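## 4. Setting up the tapping board

Do this before section 5. Not hard, just do it in order.

**You'll need:** Nimier white board, the raised block, blue cloth, wooden mallet. Spare dowels if you've got them (Dierckx pack, part 324).

1. Lay the blue cloth on the table. A few creases are fine. Lumps under the board are not.
2. Board goes on top, long side running left to right. Press each corner. If it rocks, lift and re-lay the cloth.
3. Raised block in the centre of the board, lengthwise, same direction. Red dots face up.
4. Check the dots sit in a straight row across the middle. Crooked row = crooked block, so turn it till it lines up with the board.
5. Mallet last. Handle out to the right, head over the block.

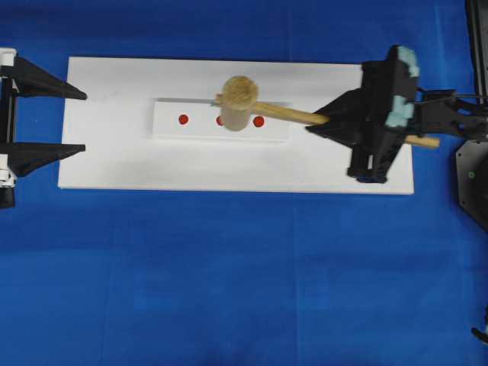
*Fig. 4a. Mallet head over the row of red dots, handle to the right.*

**Note:** the head will hide part of a dot from above. Normal. Don't shift the block to suit the mallet, move the mallet.

### 4.1 Checking the mallet

- Hold the head, twist the handle gently. Any play, stop and see 4.3.
- Run a thumb along the handle for splinters. Light sand with 400 grit, wipe off the dust with a dry rag.
- No oil on the handle. Gets slippery, and it marks the board somthing awful.

**CAUTION:** fingers off the block while the mallet is up. Obvious, but still.

### 4.2 Tapping

6. Start at the left dot. Light taps, straight down. Let the weight of the head do it.
7. Work along to the right. Same strength each time.
8. If the board creeps on the cloth, stop and square it up agian before the next dot.
9. Finished? Lay the mallet down on the board, not on the floor where someone'll tread on it.
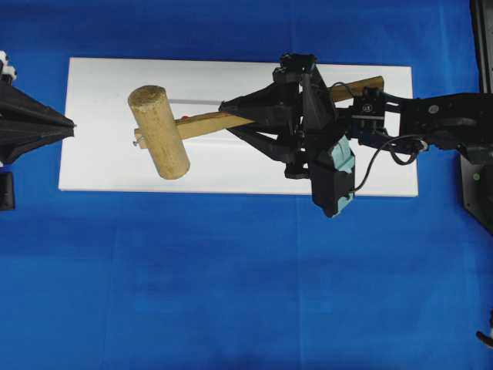
### 4.3 Loose head

Don't keep using it. Wood glue in the joint, wipe off the squeeze-out, leave it overnight. Glued on Thursday, use it Friday. If it's loose a second time, bin the handle and fit a new one. The Amard handles fit too but run a bit long, so trim 9 mm off the end and sand the cut.

### 4.4 Packing up

Cloth folded, not scrunched. Board flat in the Dirkberg tub, colour side of the block up. Mallet on top. Max 2 boards per tub or the lid won't shut.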